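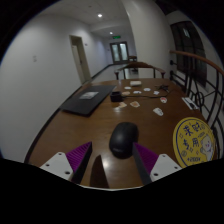

*Figure 4.1. A laptop, a mouse, a cable and some paper cut-outs on a wooden table.*

# Chapter 4: The Working Table

Most of us learn to keep a desk by accident. We are given one at school, or we take over a corner of the dining table when we start a first job, and things settle on it wherever our hands happen to leave them. By the time we notice that we are working around the clutter, it has usually been there for months, and it feels almost rude to move it!

In this chapter we'll spend some time with the table itself, and with the small, ordinary things that live on it. In Chapter 3 we dealt with drawers and shelves, where an object can be put away and more or less forgotten. A tabletop is harder. Everything on it is in view, everything takes up room, and a good part of it (the mouse, the laptop, the cup of tea) really does need to be there.

Look again at Figure 4.1 before you read on. The laptop is closed and lies at an angle, and a good length of black cable has ended up in a tangle over to the right. Then there are the little pieces: paper cut-outs with coloured designs, a round yellow sticker with a cartoon cat on it, a small white block towards the far edge. None of them is big, and you could gather up the lot in one hand, but they are spread so widely that it would be hard to open a large notebook without covering something up. I have kept tables very like it myself, and I dare say you have too.

We shall sort the contents of a table into three groups, which you will meet again in Chapters 5 and 6:

- **Fixed things**, which are used daily and deserve a regular place
- **Visiting things**, which come out for one job and go back afterwards
- **Loose things**, which are small, light and easily lost

Cables cause more trouble than anything else, and they have Section 4.3 to themselves. They belong with the fixed things while they are plugged in and with the visiting things once they are not, and a good many readers of the first edition wrote in to say that they found this muddling. I hope the new version is kinder.

## Before you begin

You will need your own table, just as it is today (please don't tidy it first), a tape measure, and a shallow tray or box lid. The practice plan on page 237 is drawn for a small square table, 600 mm by 600 mm. If yours is larger, use the plan for one corner and leave the rest for later.

## 4.1 Clearing to the edges

Start with the loose things. Put the tray at your elbow and lift them in one at a time, working from the far edge of the table towards yourself.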